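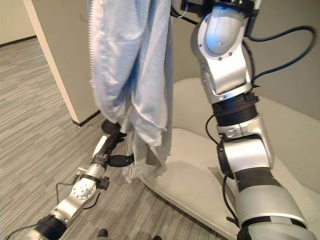

Blue knit-look cloth, held up over the cream cushion. Ribbed edge at left.

Notebook > Textiles bench > Folding and sorting

4/2/21

Carried on with the light blue pieces from the Vercombe bag. Aim for the day was to settle the order of handling before folding, so that Carla and I stop getting different stacks out of the same pile.

Order as it stands now:
Lift by one point and let it hang. Find the ribbed border. Bring the border to the left, then lower onto the cushion, hem first. Smooth from the border outward, fold in half, fold again.

The hanging step takes time but I want to keep it. When I tried going straight from the pile to the cushion this morning I spent longer hunting for the border than I did folding. Puspita skips it for the small squares and gets away with it. For anything bigger, hang first.

The hem on these is ragged and can't be used to line anything up. I wasted the first half hour trying. Use the border only — the stack looks uneven on the hem side and that is fine. Noura asked whether we should trim them. Left them alone for now, Kallgate may want them back as supplied.

Cushion: pale cover shows every bit of lint. Rolled it at lunch and again at the end. It grips the cloth a little, good for the first fold, annoying for the second. Anas has a smoother cover left over from the December work and will bring it down.

Limit per stack set at 20. At 27 the stack leaned and I had to redo the top part. Shelf label still says the old number, needs changing.

Washed cloths come out stiffer than the unwashed ones and hold a crease from the machine. Keep the two lots apart. I mixed a few by mistake and had to sort them by feel.

To do
— ask Biljana where the second Vercombe bag went
— new shelf label
— repeat with the gray towels, same order, see if the hang step matters there
— lint roller refills (last one on the hook)

Print this page | E-mail this page

Contact | © Gurkeck Workshop | Back to top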